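Print this ticket | E-mail this ticket

Ticket: Extended mix of "Prerby" stops before the end in the Clunimura player
Opened by: Sherif Abdel Rahman
Date: 18/03/2020
Status: open, waiting for label

Hello support,

I write for a small dance music blog and I have bought the Carby EP from your store in the lossless format. There are four tracks. Three of them play without any problem. The extended mix of "Prerby" stops at the second breakdown, just when the piano comes back, and the player jumps to the next track.

What I have tried until now:

- Downloaded the file again, two times. Same result.
- Played it on my phone with the Clunimura app. It stops in the same place.
- Played it in the Gondal deck software. Here it doesn't stop, but the waveform is flat after the breakdown and I hear only silence for 30 seconds. Then the music returns.
- Downloaded the MP3 version. This one is complete, so I think the master is good and the fault is in the lossless file.

I have also compared the sizes. The page says 220 MB for the complete EP, and my folder is 9 MB smaller. I don't know if this is important, but I prefer to mention it.

I would like to play the track on my radio show, and for the show I am not allowed to use MP3. Please can you upload the file again, or send me a direct link? 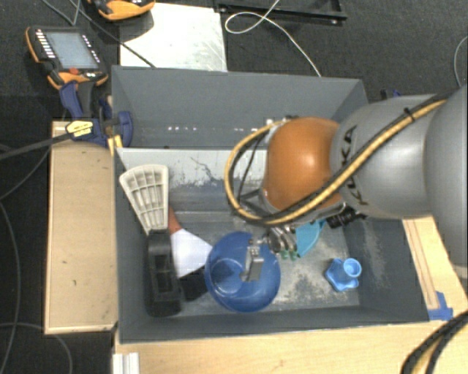

Reply from Clunimura support: thank you for the clear list, it saved us a lot of questions. We played the lossless file from our own server and we also get the silence after the breakdown, so your downloads are fine. The label sent us that file in September and we can't replace it without a new one from them. We have written to them today. In the meantime we have put a store credit for the single track in your account.

Thank you for the quick answer. I see the credit. I have one more question: will the new file appear in my library by itself, or must I buy the track again? Also, the track page shows more than 1,000 downloads, so other people maybe have the same problem and haven't noticed. It would be kind to send them a message when the new file is ready.

I leave the ticket open until then.

Sherif

Recent tickets
- Gondal deck shows wrong BPM for half-time tracks
- Pre-order charged twice
- Cover art missing after library sync
- Radio edit and club mix have swapped titles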